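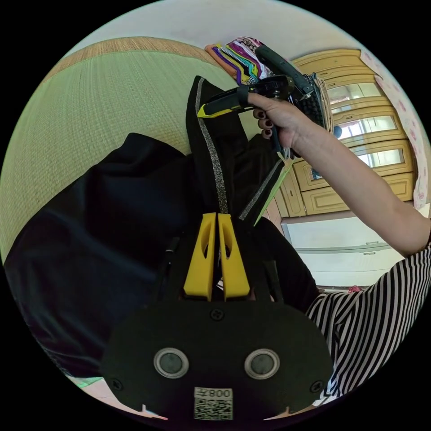
How I Fold Running Pants So They Stay Folded

By Maeve Buckley – October
Filed under: Laundry & Closets
3 comments | 664 shares

I own way too many running pants, and for years they lived in a heap at the bottom of the dresser. Slippery fabric just won't hold a fold! This is the method I settled on, and it takes me less than a minute a pair.

First, zip up any pockets and ankle zips. Lay the pants face up on something flat and a bit grippy (a bedspread is too squishy, I've tried) and smooth them from the waist down with your palms.

Fold one leg over the other so the seams line up. The crotch will stick out in a little triangle – tuck that in so you have one long rectangle. 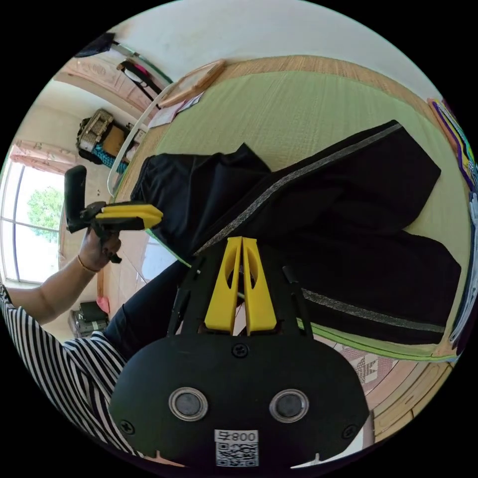 Now bring the ankles up toward the waist, but stop a couple of inches short. Fold in thirds from the bottom and push the last bit into the waistband like a pocket. Give it a squeeze to get the air out.

If yours have reflective strips, go easy. I try to fold between them, and I never iron over them – my old Travodus pair went all crackly that way.

Stand the bundles on end in the drawer, waistband side up. I do mine Saturday mornings with coffee and the radio on. Thick winter ones get rolled, and I'll write that up once I've dug mine out of the attic.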